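From: Melaniia Holovko
To: Ullolgate open day list
Subject: Re: Gadix demonstration, running order and cable station
Date: 10/26/24

Gerrit Geerts wrote:
> Two things before I write up the visit. The Cultwood people asked
> how many episodes the cable station had behind it, and I gave them
> the total for the whole room. Can you send the correct split?
> Also, did anyone note which side the wrist camera cable was routed
> on? Alhassan want to copy the mount.

Gerrit,

The room total is 1,584. Of those, 1,051 come from the cable station and the rest from the pegboard threading task. The April set is not counted in either number, as it was recorded with the old fingers and the grip widths do not compare.

We ran 4 demonstrations at the cable station and 2 at the pegboard. All were teleoperated. I said so at the start of each one, but the late group missed the introduction, so please put it in the first paragraph of the write-up.

Routing: the black cable leaves the arm high on the right of the wrist view, swings across in a wide arc and comes down in front of the basket's right side. It crosses part of the work area. For Alhassan I would suggest a clip on the bracket and a shorter run. Send them the bracket drawing but tell them the slack is not part of the design.

The wrist view at the basket position, for the page on the cable station:

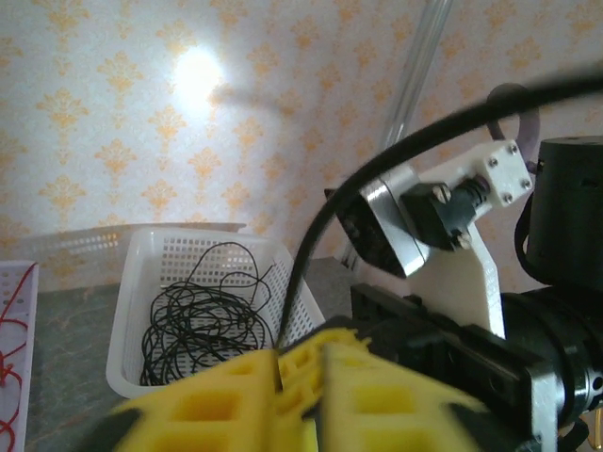
Gerrit asked by phone whether the damask wallpaper should be swapped for a plain panel before the next open day. I would leave it. A change of background between sessions means a new calibration check and a separate label in the index. The lamp is another matter. It can be moved without touching anything else, and I will try it to the left of the table on the next setup.

Visitor questions I could not answer are in the shared notes under Ullolgate. Most concern finger wear and replacement intervals. Please add whatever you were asked at the pegboard.

Melaniia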